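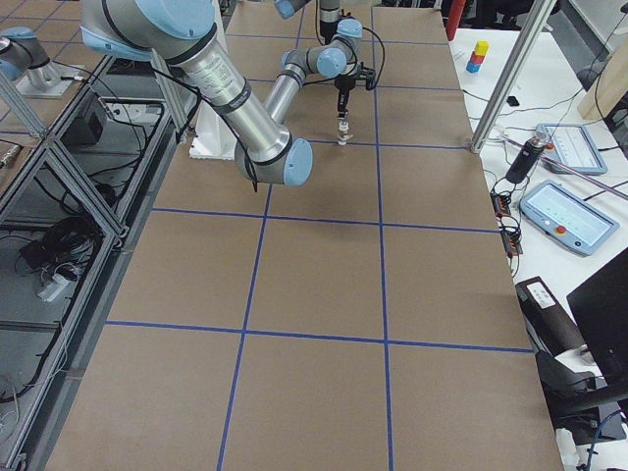

Paper, Tape and a Long Table

June 21, 2026

A roll of brown kraft paper is one of the cheaper things in any workshop, and at Benumside it gets used nearly every day. The shared workshop on the ground floor of the old Stillia building covers its long tables with it and marks the paper into cells with strips of blue tape. Visitors tend to ask about the tape first.

The grid is there so that a thing can be put down and found again. If a part goes in the second cell of the third row, anyone on the next shift knows where to look. Before the tape, people used pencil, and pencil lines vanished under sleeves by the middle of the afternoon.

Laying a new sheet takes two people and 40 minutes. One holds the roll at the far end while the other walks the loose end down the table. The paper is pulled snug, then left alone while the long strips go on. These run the length of the table and have to be right, as every cross strip is measured from them. A strip that wanders by half an inch at the near end looks much worse from the other.

Blue tape was chosen for two reasons. It shows up well against brown, and it peels without taking the face of the paper with it if you pull slowly and keep it low. Masking tape in a cream color was tried in April and given up after 7 days. Under the overhead lights it was hard to see. 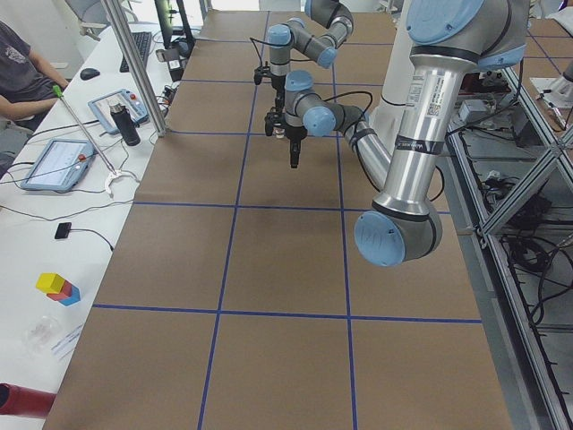 Blue tape divides the kraft paper into large cells. There are a few faint smudges near the middle.

Kraft paper has a smooth, matte surface that doesn't throw glare, and it hides small marks better than white does. It does not like water. A spilled cup will raise a ridge that never goes flat again, so drinks stay on a shelf by the door.

The workshop buys from Cirillo, a paper merchant two streets over, and went through 546 feet last year. Old sheets are folded and used as packing by Sorken, the framing shop next door. The tape has to come off first - it jams the shop's cutter.

A sheet is changed when the edges fray or the lines start to lift. Small tears get a patch from underneath.

COMMENTS (3)

tablesaw_aunt
We do the same in our quilting room, but with white paper. Going to try brown.

Reply from gridless
White shows every pencil mark. Brown is kinder.

pm_dunes
What width of tape do they use? Mine curls up at the ends after a week.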